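# Small hands, small parts: a talk with the maker of the Jorneo hand-held gripper

The workshop sits over a bakery in Rosenthal, and by the time I had climbed the stairs the person behind the Jorneo had already put the kettle on and apologized twice for the smell of cinnamon. We had agreed on an hour. I left well after lunch.

The Jorneo is a gripper you hold and squeeze yourself, sold as a kit for people who want to show a robot how a job is done before the robot ever tries it. I asked why anyone would buy one from a two-room shop when there are bigger names to be had.

"Well, you can fix ours," came the answer, with a laugh. "Every piece comes off with a screwdriver. If you crack a finger you print another one, or you write to me and I mail it, and usually I put in a spare because I feel bad."

The first batch was 200 kits, and it sold out in May, mostly to small labs and a few repair shops. The second will be 700. I wondered whether that kind of jump was frightening, and there was a long pause while the tea was poured.

"It keeps me up a little. The fingers are easy. The bushings are what I worry over — if they're tight, your hand gets tired in ten minutes, and if they're loose the tips don't meet. I've sent back a whole box before. My supplier in Loromano is very patient with me."

The kit costs 364 dollars with the camera mount and one pair of flat fingers. Soft fingertips are extra, and I said I thought that was a shame, having tried both on a handful of screws. (The soft ones won easily.) The maker took it kindly, and wrote it down on the back of an envelope.

We talked for a good while about practice. New owners, it seems, always begin with cups and blocks, and then write in to ask what they should do next.

"I tell them to go small. Little metal things, the sort you'd lose in a coat pocket. Take it by the sides, hold it upright, and go slowly enough that you could stop anywhere."
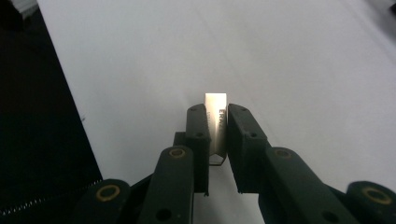
"And then do it again, and again after that, until you're bored with it. A school in Punonura sent me 1071 recordings of one pickup, and I watched far more of them than I needed to. You start to notice how people hesitate. I liked that very much."

I asked what comes after the second batch. A left-handed trigger, possibly, and a manual with bigger print. Then the bakery's timer rang downstairs, and we went to see about the rolls.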